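Folano Hospitality Linen
Washroom and Bath

Print this page | E-mail this page
Shares: 40 | Comments: 2

Ashby Terry Range: Bath Towel and Washcloth

The Ashby range is the standard white terry supplied by Folano to guest houses, clinics with overnight rooms, and furnished apartments. It consists of a bath towel with a woven border and a washcloth for use at the sink. Both are sold in white only, so that replacement pieces may be added to existing stock and laundered with it.

The range was revised in September 2025. The earlier bath towel carried a plain hem, which a number of customers reported was difficult to fold to a consistent line on the shelf. The present towel has a border band set above the hem, and housekeeping staff may use the band as a folding guide. Towels bought under the earlier specification remain suitable for use and need not be withdrawn.

The washcloth is intended for washing the face and hands and for light use around the basin. It should be rinsed in clean water after use and pressed between the hands until it no longer drips. Firm wringing in one direction pulls the loops at the edges and shortens the life of the cloth. Where soap has been worked into the terry, a second rinse is recommended before the cloth is hung. 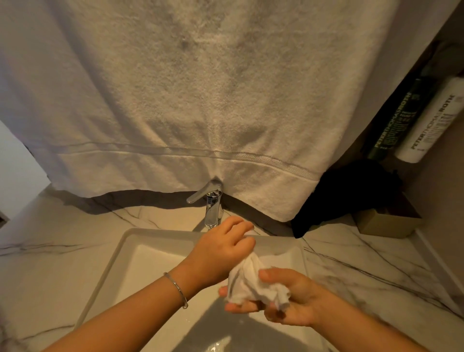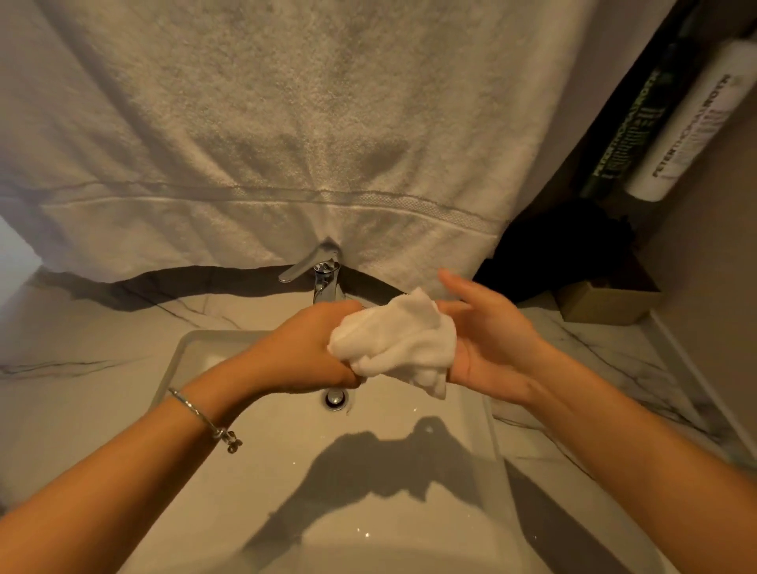
White washcloth held over the basin, with the bath towel hanging behind. 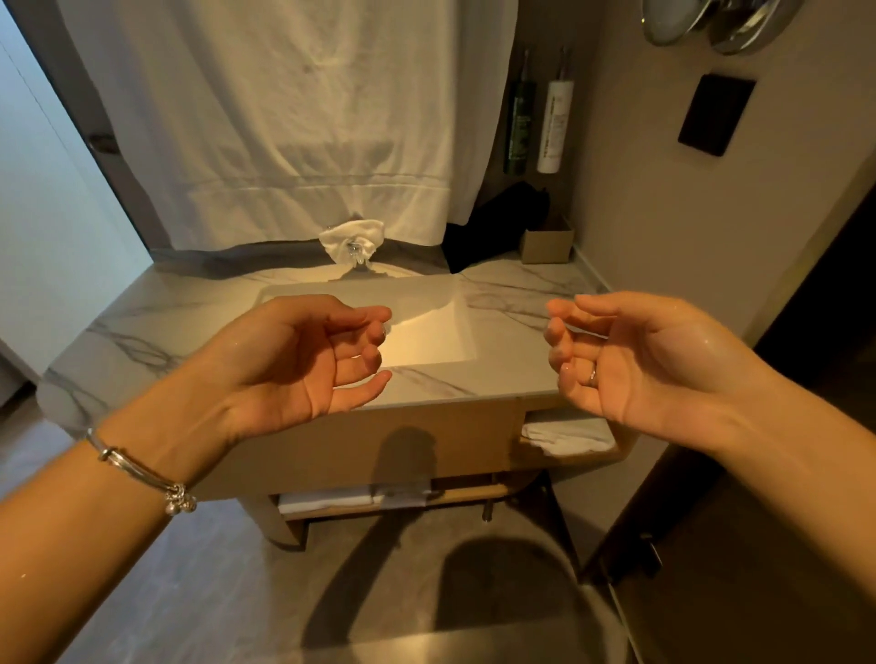 Bath towels should be hung open to their full width wherever the room allows. A towel folded over a narrow hook dries slowly at the center and may develop an odor between changes. In rooms with limited wall space, the Pradon rail may be ordered with the range. It is supplied in two lengths, and fittings are included with each. The customer is responsible for confirming that the wall is suitable.

Laundering

Wash all new pieces once before they are placed in a room. Some loose fiber is to be expected in the first wash, and the lint filter of the dryer should be cleared when the load is finished. Use a warm or hot cycle with a measured amount of detergent. Fabric softener is not advised, as it leaves a coating on the loops and reduces the amount of water the towel can take up. Chlorine bleach should be kept for stains that have not responded to ordinary washing.

Dry on medium heat and remove the load promptly. Shake each towel before folding. Snagged loops may be trimmed level with small scissors and should not be pulled.

Customers who provide hand sanitizer such as Purell at the vanity are asked to place it away from folded linen. The same applies to skin creams and hair products, some of which discolor white cotton in the wash.

Ordering

Bath towels are packed in bundles of eight. Washcloths are packed in bundles of 40. Mixed bundles are not available. Orders received before the end of the working day are normally sent out within two working days, with the exception of the last part of December, when the warehouse operates reduced hours.

A sample set may be requested by any business customer. Samples are not returnable, and one set is permitted for each address. Questions concerning laundering or replacement should be directed to Idun Haugland, Product Care. Contract pricing and standing orders are handled by Elsie Whitelaw in the Accounts Office.

Related items
Ashby Hand Towel, White
Ashby Bath Mat
Pradon Towel Rail, Short
Pradon Towel Rail, Long
Laundry Guide for Small Properties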